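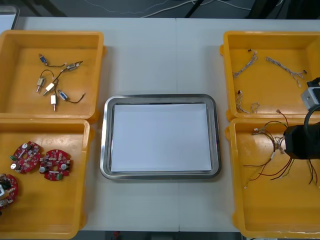

The open day at Tredus began at ten, and by five past I had my nose over the rope like a six-year-old. I'd come on the early bus from Nanton (27 stops!) and I didn't regret one of them. Orange bins stood either side of a steel tray, and the black gripper hung over a bundle of red and black wires as if it were choosing a sweet. I held my breath. So did the boy next to me.

"Go on," he whispered to it.

"Take your time," I told it, and I meant it.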